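The black plates with the blocks
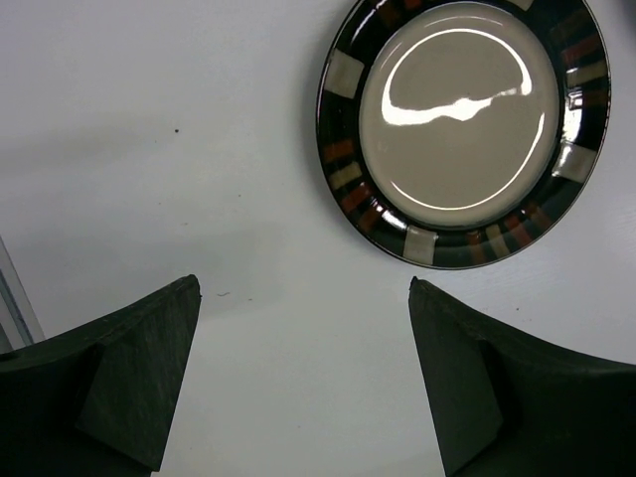 Can a black-glazed plate go in the dishwasher every day? Most stoneware can, but dark gloss shows gray utensil marks and mineral film sooner than white does, so it needs an extra cleaning now and then.

I bought eight of these in October from a woman named Kulsoom Virk, who was clearing out her mother's house two streets over from us. She had them in a box on the porch with some casserole dishes and a fondue set. I wasn't looking for plates. We had the white ones from Illo that we got when we moved in, and there was nothing wrong with them except that we were down to five.

What I liked was the rim. It's black, with little blocks set all the way around in cream, a rusty red and brown, and the middle is a plain warm gray. My husband says it looks like a bathroom floor from an old hotel. I think it looks like a woven belt. Either way the food sits on the gray part and the pattern stays out of the way, so you don't lose your dinner in it the way you do with a floral plate.

Kulsoom thought they came from a department store sometime in the eighties. The stamp on the back is worn and I can read only part of a word. I sent a picture of it to Cathal Ó Flaithearta, who runs the secondhand china shop called Lirkska, and he wrote back that he'd had a similar set through once but never found out who made it. He also said not to pay more than 30 dollars for the lot. I had already paid 16, so I was pleased with myself for the rest of the day.

They went straight into daily use. I don't believe in good plates and everyday plates, mostly for lack of cupboard space. After a few weeks I noticed two things.

The first was gray scratches in the middle, thin ones, like pencil. They're metal from the forks and knives left behind on the glaze. You can feel with a fingernail that the surface isn't cut. I make a paste of baking soda and a little water, rub it on with a damp cloth in small circles, leave it a minute and rinse. That takes off most of it. For the stubborn ones I use the powdered cleanser we keep for the sink, but lightly, and I don't do it every week.

The second was a cloudy look on the black part. Our water is hard and it shows on everything, the kettle worst of all. A soak in one part white vinegar to three parts warm water cleared it up. I did all eight in the dish tub, two at a time, while I listened to the radio. Rinse them well afterward or the first thing you eat will taste faintly of pickle. A dry with a cotton towel finishes the job. Air drying leaves spots on the black and you're back where you started.

Storage took more thinking than I expected. The plates are a bit wider than the Illo ones and the shelf by the stove was already tight. I moved the mixing bowls down to the low cabinet and put the black plates where the bowls had been, with a paper towel between each one. I used to think that was fussy. The foot on the bottom of each plate is unglazed and rough, though, and I can see it would mark the one underneath sooner or later. I've since cut up an old flannel pillowcase to replace the paper towels, and it works better and doesn't slide around.

I don't microwave them for long. One got much hotter than the soup on it, and I carried it to the table faster than I wanted to. The oven I haven't tried, except to warm them at 200 degrees before a roast, and that was fine.

As for what looks good on them — eggs, rice, anything pale or green. A brown stew on the gray middle isn't much to look at, but it tastes the same. Toast crumbs show up on the black rim like snow. I've stopped minding.

I do wish I had asked Kulsoom if there were bowls. She mentioned a cousin who took some of the kitchen things before the sale, and I suppose the bowls may have gone there, if there were any. I've looked online a few evenings and found plenty of plates with black rims and none with the blocks. If you have seen the pattern or know its name, leave me a comment. I'd take four bowls, or even two. The Illo plates are in the garage for now, next to the paint.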